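Home Contents Chapters Glossary Teacher Pages

Chapter 4
The Working Counter

September 6, 2021
29 shares 4 comments

Chapter 3 dealt with cabinets and drawers, where things stay put for weeks at a time. The counter is different. It is a storage shelf, a workbench and a landing place for whatever comes through the door, and in most kitchens it does all of these jobs on the same day.

In this chapter you will learn to divide a counter into zones, to decide which items deserve a permanent spot, and to clear a work surface before you start to cook. You will need a tape measure, a pencil and the Ponimwood planning sheet from the back of the book.

Key terms: work zone, back row, landing space, heat clearance, daily item.

A work zone is the open part of the counter where food is cut, mixed or plated. For the exercises in this book, allow at least 40 inches of clear width where the kitchen has it. If yours is smaller, measure what you have and write it down. Many students are surprised by how little of the counter they can use once the appliances are in place.

The back row is the strip along the wall. Jars, canisters and cups do well there — they are easy to reach and they stay out of the way of the knife. Plates do less well, as they tend to collect small things that belong somewhere else.

Landing space is the area next to an appliance where you can set down something hot. Heat clearance is the gap an appliance needs above it and on each side. Look this up in the manual for each appliance you own, and enter the figure on your planning sheet.

A daily item is anything you use every day. If you use it less often, it should be able to justify its place or go back in a cabinet.
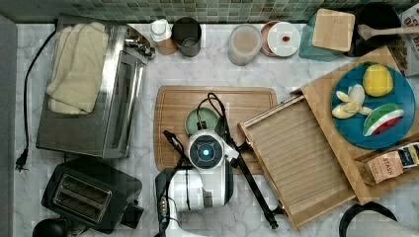
Brândușa Dumitrescu
Lead author, Clunana Home Skills Series

A counter like this one has a back row already, with jars and a teal container kept near the wall. The cutting board has the middle. Look next at the toaster oven. Folded towels are stacked on top of it, and under the heat clearance rule they have to move before the oven is turned on. The bamboo drawer tray overlaps a large board on the right side, so one of them needs another home.

Before reading Section 4.1, sketch your own counter from above and mark the back row, the outlets and every appliance. Keep the sketch. You will redraw it at the end of the chapter.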